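4.2 Simulated scene set and observation streams

12 shares · 3 comments

All policies in this section were trained on rendered episodes only. The simulator follows the layout of our bench cell in the Nalden laboratory: one arm on a square base block, a parallel task surface within reach, and a two-jaw gripper. Two streams are stored for each episode. The first is a fixed view of the table and arm, and the second moves with the gripper. Figure 3 gives one image from each stream.

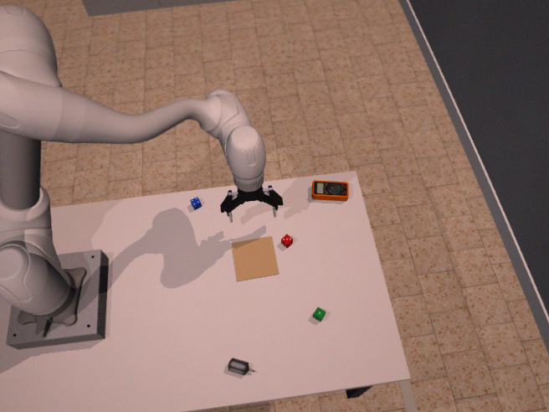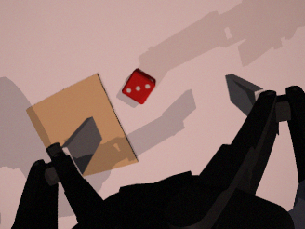 Figure 3. Fixed view (first image) and gripper view (second image) in the die placement task. The red die and the brown target appear in both.

The task is stated to the policy as a short sentence, for example "put the red die on the brown square". The die named in the sentence is the task object, and every other item on the table is a distractor. Distractors are drawn from two groups. Near distractors share the shape of the task object and differ in colour. Far distractors share neither shape nor colour, and include hand tools and measuring instruments. Both groups are needed. In early trials with far distractors alone, the policy learned to move to any small cube and ignored the colour word in the sentence.

Start poses are sampled at random within the reach of the arm, subject to a minimum gap between items so that the open jaws can pass on either side of the task object. The target is given a random turn about the vertical axis. The position of the main light is also sampled, within a limited arc behind the base.

The lighting term deserves more detail, as it had a larger effect than we expected. In the first version of the set, shadows were switched off to save rendering time. Policies trained on that version moved well until the arm came between the light and the task object, and then slowed or drifted sideways. The error was worst in the gripper stream, where the shadow of the arm can cover much of the image and changes shape with each joint motion. We first tried random brightness changes in image space. These gave a small gain on the fixed view and no clear gain on the gripper view – a uniform change in brightness has no edges, and a cast shadow does. Full shadow rendering was then switched on for all episodes.

The training set holds 312 episodes. Demonstrations were produced by a scripted planner with access to the true poses, and each was replayed once to confirm that the die came to rest within the target outline. Episodes that failed this check were dropped before the count was taken. Control and image capture both ran at 10 Hz. An episode was ended at 300 steps if the planner had not yet opened the jaws over the target.

4.3 Policy input and ablations

The two streams are encoded by separate networks of the same size, and their features are joined before the action head. We did not share weights between them. Janaka Sikder ran a shared-weight version on the same data, and it gave poorer grasp alignment, mainly when the die was turned well away from the jaw axis. The action head predicts a chunk of 16 steps, of which the first half is carried out before the next prediction.

Three input settings were compared: fixed view only, gripper view only, and both. With the fixed view only, the arm reached the correct die in most trials but often closed with the jaws across a corner. With the gripper view only, grasps were cleaner once the die was in sight, but the policy had no means of finding a die outside the view and tended to sweep in one direction. The joint setting kept the better part of each. Its remaining failures were mostly at release, where the die was set down partly over the edge of the target.

We also tested the order of training. Starting from a gripper-only network and adding the fixed view later gave no benefit over training both from the start – the added stream was largely ignored. This agrees with the attention maps in Appendix B, prepared by Sabina Rusnák.

Transfer to the real arm was outside the scope of this set of tests and is treated in Section 5, using the Clellia controller and the same sentence templates.

3 comments · Share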